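Learning to love the slow loaf

I have been baking the same rye bread since August and I am still excited every time I lift the lid off the pot. I didn't expect that! I've dropped hobbies faster than most people drop their keys (ask me about the ukulele), but something about flour and water and a long wait has stuck.

It started with a class at Zutesach, the little bakery in Vasley. Piroska Virág teaches it in the back, two evenings in a row, and there were 13 of us squeezed along the benches with our sleeves rolled up. I went in thinking I would learn to shape a nice round loaf. I came home with a jar of starter, flour in my ears and a whole new idea of what bread could taste like.
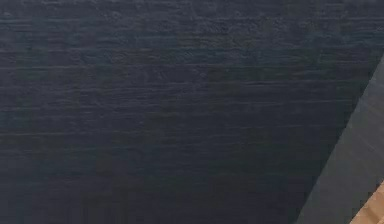 Filed under: Bread and Baking

The starter first. Mine gets fed at night, equal weights of rye flour and water, and by breakfast it has usually doubled. I killed my first one by forgetting it on a sunny windowsill, so Piroska gave me another spoonful and told me to keep a dried backup in an envelope. I now have two envelopes. I check on them more than I should.

My dough is wet, 80 percent water, and it sticks to everything. For weeks I kept adding flour to make it behave and kept getting bricks. Then I tried wet hands and a plastic scraper and left the flour bag in the cupboard, and the next loaf was wonderful - sour, a bit nutty, with a crust that crackled while it cooled. I ate the heel standing up with too much butter.

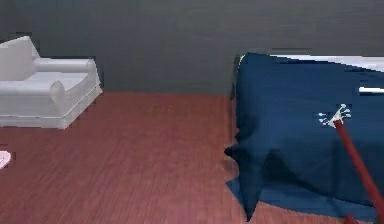 Géza Bíró wrote in after my last post to say that I'm cutting my rye far too early, and that his grandmother wrapped hers in a linen towel and wouldn't let anyone near it until the next day. I tried it his way and he's right! The crumb had been gummy in the middle all this time and I'd been blaming the oven. After 22 hours in a towel it sliced clean and tasted deeper too, almost like malt. Thank you, Géza. Your grandmother sounds terrific.

On to caraway. I used to think I hated it, and what I hated was old caraway from the back of the rack. Toast fresh seeds in a dry pan until you can smell them from the next room, crush half, leave the rest whole, and mix them in with the salt. Orange peel is lovely as well, though my loaf with both was a bit like eating a candle. 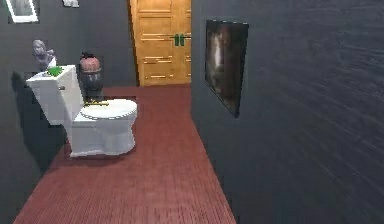

I also want to try a seeded version before the holidays, with sunflower and flax soaked overnight so they don't steal water from the dough. Piroska puts hers in at the very end with a few gentle folds. My plan is one loaf with the seeds inside and one just rolled in them, baked side by side, and then a proper tasting with soup.

If you bake rye in a tin, tell me how full you fill it. Mine keeps climbing over the side and I've scraped enough burnt dough off the oven floor for one winter.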